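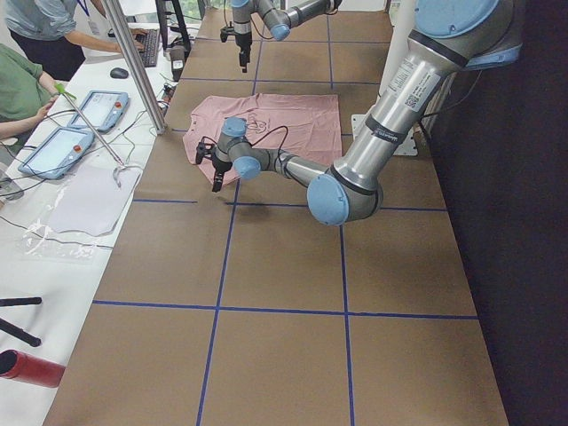

Pink T-shirt on one of the long tables, brown paper and blue tape underneath.

About Wivari

We fold, sort and pass on secondhand clothes. You've probably read a few pages like this one, with the word "journey" in them and a promise to save the planet one sock at a time. We don't believe those pages either, so we'll stick to what we do.

Wivari started in a rented unit on Thibodeau Street with 3 tables and a lot of other people's T-shirts. We now handle over 600 garments a week. Most are tees, because that's what people give away, and most of those have something printed on the front that seemed like a good idea at the time.

How we work

Each table is covered in kraft paper and marked into big squares with dark blue tape. The paper gets changed when it's grubby. The tape gives you a straight line to square a hem against, and we've yet to see a fancy folding board do the job better. We've bought a few. They're in a cupboard.

A shirt is laid flat, smoothed from the collar down and looked over under the arms, where the trouble usually is. Then it's folded or it goes to rags. We're fussy about the second pile. A faded colour is fine. A stretched neck isn't, whatever the label says.

What we don't claim

We don't call ourselves zero waste. Rags are still rags, and some of what comes in can't be used by anyone. We've stopped putting "lives touched" on our flyers as well — we never worked out how you'd check.

Where the clothes go

Sorted bundles go to the Bimance shop and to the Skiren clothing room, which opened in September. Drop-offs are welcome at the side door. Please wash things first, and please, no single socks.

Page last updated 28 Oct 2024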